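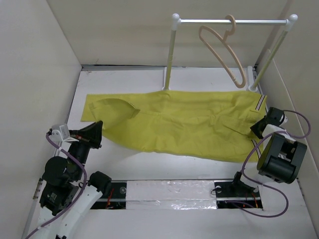 Okay, round two of the fingertip comparison on the two-arm cell, and I'm reopening this ticket because the slipping is back. Quick recap for Saeed, who asked: we're putting the stock Gromham fingers up against the Brannigan ones on garment handling, same arms, same controller, 20 runs each. The task is getting a shirt off the floor and onto the hanger behind it. Most of my trouble is on the right arm, at the end of the shirt with the striped trim. It'll pinch the fabric there and hold that edge a bit off the floor, no problem at all. Then I ask for a faster lift and the fabric slides out, usually right as the left arm starts its own grab!

Things I tried Tuesday, in order:

Bumped the grip current limit on the right from 384 to 800. Helped for 2 runs, then the wrist got warm and the controller threw an overload warning. Put it back.

Swapped the left and right fingers. The slipping stayed on the right, so I'm pretty sure the fingers are off the hook (sorry Deok-su, I know I blamed your Brannigan set in the last comment).

Re-ran homing on both grippers. The right one came back with a small offset, the left was clean. I saved the new zero, power cycled, and the offset was there again - so it isn't sticking between boots.
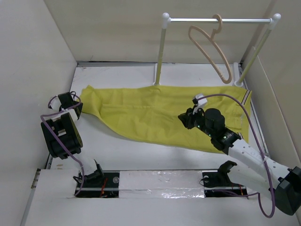
That last one smells like the controller to me. Hazel remembers something like it on the old Stuvberg board, where the saved zero got overwritten at startup by whatever was in the config file. I looked at ours and yep, there's a hard-coded value for the right gripper and none for the left. I commented it out and the offset survived a reboot, which made my afternoon.

Still open: I haven't redone the full set of runs, so please don't quote my earlier numbers to Folke yet. I also want to try the slower closing profile, the one Trinity wrote for Flulus, before we pick fingers. Leaving this at medium priority. If anybody has a copy of the config from before the April update, attach it here please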